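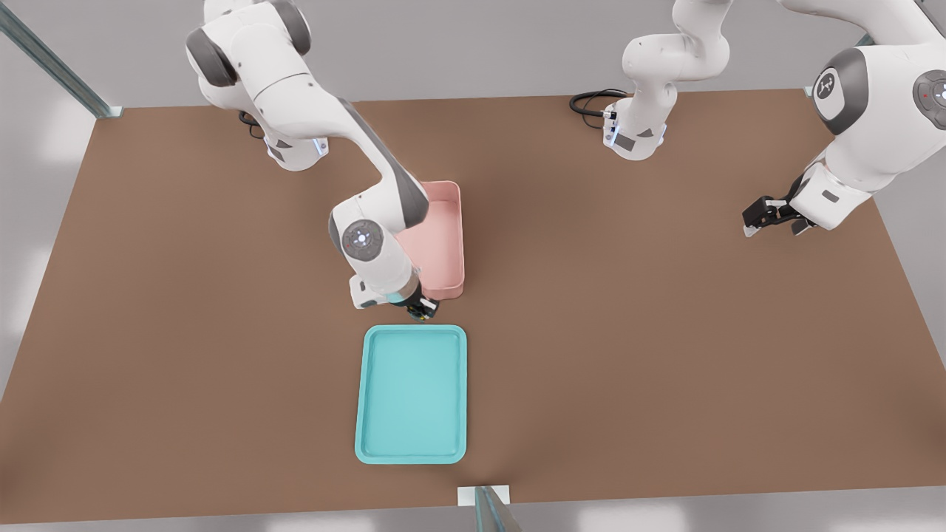 Two-arm cell in simulation, gripper comparison, September 2026

Purpose of today: decide which finger set we take for the tray transfer, before we spend money on the real parts. The candidates are the Jirkier fingers (parallel, long stroke) and the Plamby fingers (shorter, with a soft pad). In the sim the difference between them is only the finger length, the stroke limit and the friction of the pad. I know this is a simplification. Yee-man reminded me of it already in July, and I write it again so that we don't forget when we read the numbers.

Setup

Both arms stand on the far side of the table, with the brown top. Pink tray is the deep one, near the middle. Teal tray is the shallow one, in front of it, closer to the front edge. Both trays are empty at the start pose. The left arm begins with the gripper in the gap between the two trays, pointing down. The right arm begins away from the trays, over the right side of the table, gripper turned to the left. It holds nothing and for the first runs it stays parked.

The start pose is saved as Varel-4 in the shared folder. Please do not overwrite it. If you need another start pose, make a copy and give it a new number.

Controller is Du, the joint impedance version, with the stiffness from the last working file. I did not change the gains between the two finger sets. Maybe this is not completely fair for Plamby, as the tool center point sits higher and the arm must go lower to reach the same floor of the tray. But if I tune for each gripper separately, then I compare my tuning and I don't learn much about the fingers.

Morning, Jirkier fingers

First thing was the clearance. The pink tray has high walls and the opening is not big. With the long fingers the wrist stays well above the rim when the fingertips reach the bottom. This was what I hoped for. The problem comes when the gripper opens inside the tray. At full opening the outer side of the finger touches the long wall, the contact solver pushes back, and the whole tray slides a little to one side. The trays are free bodies in this scene, I did not fix them to the table.

I limited the opening to a smaller value by hand and the contact went away. So for Jirkier we need an opening limit that depends on which tray we are in. It is not difficult, but it must be in the task file and not in the head of the person who runs it.

Ran 18 transfers from pink to teal, with the small cube as object. I spawned the cube at a random place on the floor of the pink tray. Two drops, both when the cube was in the corner and the approach was diagonal. The placing in the teal tray had no trouble at all, the walls are low and there is a lot of space.

Afternoon, Plamby fingers

Same cube, same seeds, same 18 transfers. No drops while carrying. The pad friction does its work. But in five of the runs the gripper did not reach the cube, and the reason was the side of the wrist coming too near to the rim of the pink tray, so the planner refused. The log says only "no path", which is not very helpful, and I lost an hour until I turned on the collision display and saw which pair of bodies was the one complaining.

There is a small white block on the side of the left wrist, and its collision box in our model is bigger than the visible part. I suspect that at least some of the refused plans come from this box. I did not correct it today. Siham made that mesh and she should look at it first.

Time step and solver

I used 2000 steps for each transfer, for both finger sets. With fewer steps the cube trembles between the Jirkier fingers and falls sooner, so results from old runs with the coarse setting should not be compared with these. Solver iterations at 10. I tried once with a lower value, the tray walls became soft and the finger went inside the wall, so I put it back.

What I think now

For the pink tray I would take Jirkier with the opening limit. For the teal tray both are good, and Plamby holds the cube better. I don't want to mix them on one arm, the tool change costs too much time. One possibility is to give Plamby to the right arm and let it work only in the teal tray, but today the right arm did not move, so I have no data about the reach. From the start pose it must travel quite far to the left and the forearms of the two arms could come close to each other.

Open points

Siham: please check the collision box of the wrist block, left and right arm.

Yee-man: can the trays be fixed to the table in the real cell? If yes, I fix them in the sim also and repeat the Jirkier runs with the full opening.

Me: write the opening limit into the task file, one value for each tray. Repeat the corner cases with a straight approach. Then a first motion with the right arm, slow speed, left arm parked.

Logs are in the same folder as the start pose. The first log of the afternoon has the wrong gripper name in the header, it is Plamby and not Jirkier. I left the file as it is and added a text note next to it.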